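We use cookies to remember that you have already closed this notice. Accept all | Manage preferences

Sign up for the Clirkell newsletter. One email a month, unsubscribe any time.

FOR IMMEDIATE RELEASE

Clirkell Publishes Its Robot Budget, Including the Parts It Forgot

Footwear returns company releases planning workbook for small warehouses considering their first two-armed machine

PUKHOLM, March. Clirkell, which sorts, checks and repacks returned shoes for online retailers, today released the full planning workbook behind its purchase of 2 two-armed robots for its Pukholm returns center. The workbook is free to download and runs to 162 line items. The first draft had considerably fewer, and the company has left that draft in as the opening tab so that other buyers may enjoy it.

The original budget covered the robots, delivery and a line called "misc." It did not cover spare fingers, floor marking, a second charging circuit, staff training hours, or the freight elevator, whose rated load was discovered by reading the plate inside the freight elevator. All of these now have lines of their own. "Misc." has been retired.

"We had compared suppliers for months and could recite payload figures at dinner," the company said in a statement. "Then someone asked where the bins would go."

Bins turned out to be a large subject. Clirkell's workbook gives them an entire tab, covering height, rim thickness, wall stiffness and what to put underneath when the height is wrong. Buyers are advised to settle bin height before signing for anything with arms, and to hold back part of the budget for shelving changes in either case.

The workbook also deals with the choice between buying and leasing. Clirkell leased for the first 4 months through Drutetti, an equipment finance firm, and then bought. The company does not claim this was the cheaper route. It does note that the lease had a return clause, and that several people slept better for it.

Other tabs cover:

- Hands, priced separately from arms, with a replacement schedule
- Cable wear and who is expected to notice it
- Hours of staff time per week, before and after installation
- Test stock, with a suggested minimum of 600 handling attempts per product type before any throughput promise is made to a customer
- Insurance questions, with the replies pasted in unedited

Shoes were chosen as the first product type because Clirkell has a great many of them. They also make a demanding test. A shoe is heavy at one end, open at the other, and often shiny, and no two styles want to be held in quite the same place. The workbook recommends that buyers bring their own most awkward product to any supplier demonstration and watch politely while it is picked up. 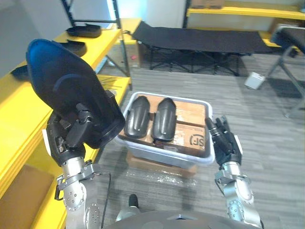 A black shoe held near the heel opening, with the other hand open beside the bin.

Clirkell's payback estimate is included and has been revised upward twice. It currently stands at roughly 4 years, assuming steady volumes and no further discoveries about the elevator. The calculation is unlocked, and readers who find a mistake are invited to write in. Readers who find a mistake in Clirkell's favor are invited to write in sooner.

A companion checklist for sites with carpeted floors, low shelves or both was prepared with Lâm, a workplace layout studio, and is included in the same download.

Availability

The workbook can be downloaded from the Clirkell website now, in spreadsheet and printable form. The printable form is long. A revised edition is planned after the Pukholm center has been through one holiday returns season, at which point the staffing tab is expected to change the most.

About Clirkell

Clirkell handles footwear returns for online retailers from its center in Pukholm. It inspects, cleans, pairs and repacks shoes, and has strong views on tissue paper.

Press contact: Clirkell press desk, Pukholm. Calls are answered Monday through Friday.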